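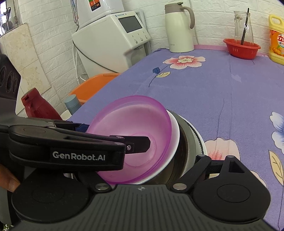
I've had the Lesero subscription for a month now and I promised a few of you a proper review, so get a drink. For anyone who skipped the last post: you pay Lesero, they lend you hand-held grippers with cameras on them, you do a chore with the grippers in place of your fingers, and you upload the footage. Their end chews on it and sends back a skill file for whatever arm you own. Mine is a Kitell, bought in a weak moment. The chore I picked was sorting dishes, and the first lesson was that a see-through plastic bowl sitting in a white bowl is a rotten place to start. You have to get one finger pad down inside the purple one and pinch the rim without bringing its neighbor along for the ride. I've been lifting bowls out of other bowls since I was a toddler and had never once given it a thought. I've given it plenty of thought now.

The price is $141 a month. That covers the loan of the grippers, the uploads and one skill file. A second skill file is extra, and so is what they call "priority training", where your stuff goes ahead of the stuff of people who only paid $141. I did not buy priority training. My file took nine days. I have waited longer for a sofa, but I knew what the sofa was going to do when it arrived.

Setup first. The grippers come with a case, a charger, a calibration card and a booklet. The booklet is fine. It was obviously written by an engineer and then handed to someone in marketing, who added the word "joy" to the first page and went home. Pairing with the phone app took me three tries, and on two of those I had skipped a step that was printed in bold, so I'll split the blame. Calibration is a matter of opening and closing the jaws when the app tells you to, slowly, then slower than that. It scolded me for haste. I have been scolded for haste by a parking meter, so I took it well.

Then you record. Each go at the chore is a "take". They ask for 100 takes per skill, and the start and the end should look about the same each time while the middle is allowed to vary. I read that sentence over and over before I understood it. What they want is for you to pick the bowl up from slightly different spots and put it down somewhere sensible, and for you not to wander off halfway to answer the door.

Some things I learned the slow way:

Keep your wrist quiet. Everything you'd normally do with a little flick shows up in the footage as a lurch, and the arm learns the lurch.

Let go before you pull back. Sounds stupid. You'll do it wrong.

Don't use your good plates.

Take breaks. My forearm gave out long before my patience did, which is the reverse of how it goes with most of my hobbies. I'd do a batch after breakfast and another at 4 p.m., and by the end of the second one I was picking up my own coffee with a strange, careful, crab-like pinch.

The app has a checker in it called Chae, and Chae has opinions. After each upload it goes through your takes and marks them green or gray, with a short reason. Mine were mostly "object left view" and "hesitation". Hesitation! I was deciding! Out of my first full set it kept 79 and told me to redo the rest. I sulked, looked at the gray ones on a bigger screen, and had to admit that Chae was right about nearly all of them. In one I spend a good long stretch hovering over a bowl like a man trying to remember why he came into the room.

I'll give it credit on the reasons, too. The last service I tried (I won't name it, it's gone now, and the website sells shoes) just gave you a percentage. You got a bad percentage, you did it again, you got a different bad percentage. With Chae I could at least tell what to fix, and my second round went a lot better.

What it doesn't do is tell you while you're recording. You find out after the upload, and the upload is slow. Over my home connection a morning's takes needed most of the afternoon. I asked about this through the app and got a polite answer from Sushil Tyagi, who said live checking was "on the list". Everything is on the list. I've got a list myself.

I should say something about using two grippers at once, as that was what half the emails were about. The basic plan lets you do it. The app matches the recordings up afterward by their clocks, and it managed this for me every time but once, when I'd started one side a long while before the other and it threw up its hands. The hard part is the steering. With one gripper you watch the object. With two you watch both sets of jaws closing in on the same patch of table and find out which of them you trust.

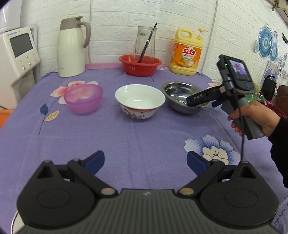 Dong-hyun Nam left a comment on the last post saying I was wasting my money on two-handed takes, as a single-arm setup throws half of it away, and that I'd be better off putting the same hours into more one-handed recordings with more kinds of dishes. He also said that steel was what broke his own skill file and that I should get shiny things in there early. I wrote back something defensive. Then I went and read the Lesero help pages again and there it was, near the bottom, in a tone that suggested everyone already knew: for single-arm owners, the second gripper's footage is "used for context only". Context! I'd spent an entire morning producing context.

So he was right, and if you own one arm, save yourself the trouble. If you've got two arms on a bench somewhere, first of all, congratulations on your finances, and second, the pairing works well enough that I'd bother with it.

He was right about the steel as well. My first skill file treated the steel bowl as a rumor. The Kitell would go over, stop short, think, and close its fingers on nothing, with great confidence. I added a batch of takes with the steel bowl in different spots, sent them in as the one free revision you get, and the new file was much improved. It still misses when the sun comes in low. So do I, to be fair.

Plates were the other surprise. I'd assumed a plate would be easier than a bowl, being more or less a bowl that gave up. It's harder. A bowl has a wall you can get hold of. A plate gives you a low rim and a lot of flat, and if you pinch too near the edge the far side droops and you're holding a sail.

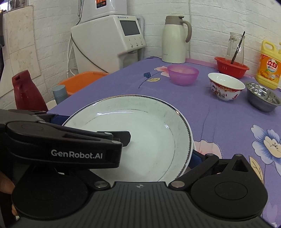 The trick I settled on was to go in a bit past the rim, close slowly, and lift one side before the other, so the whole thing comes up on a tilt. It looks sloppy and it works. Chae marked those takes green and marked my earlier, prettier, level ones gray, and I've decided to read nothing into that about my character.

Did the plate skill carry over to the arm? Mostly. The Kitell picks up a dinner plate from the table and sets it on a rack about as well as a guest who's had one glass of wine. It doesn't do stacks. I never recorded stacks, so I can hardly complain, but the Lesero sales page has a stack of plates on it and I feel that's a bit cheeky.

Gripes, before I forget them:

The cancel button is three menus deep and the last one asks if you're "sure you want to stop teaching". I'm sure.

The skill file only runs through their Hovel software, and Hovel wants to be online at startup. My internet went out one evening and I had an arm that knew how to sort dishes and wouldn't discuss it.

There's a forum with more than 2000 posts in it and a search box that finds the same four.

You don't get to keep the grippers. I knew that going in. I'd grown attached anyway, and I packed them up with a good deal less joy than the booklet had led me to expect.

So would I pay for it again? For one month, with a chore picked out beforehand and the dishes already lined up, yes. I got a skill I couldn't have programmed on my own in a year, and I got it by doing the dishes very slowly, which I can manage. I wouldn't keep it running month to month. The file keeps working after you cancel (I checked twice, then asked Sushil Tyagi, then checked again), so the sensible thing is to do your takes early in the month, leave yourself time for the redo and the free revision, and then go find that cancel button.

I'm planning to sign up again in October and do laundry. Dong-hyun has already told me socks are a mistake. If anyone has had a Kitell fold a towel - any towel, a hand towel, I'm not proud - leave me a comment and tell me how you held the corners.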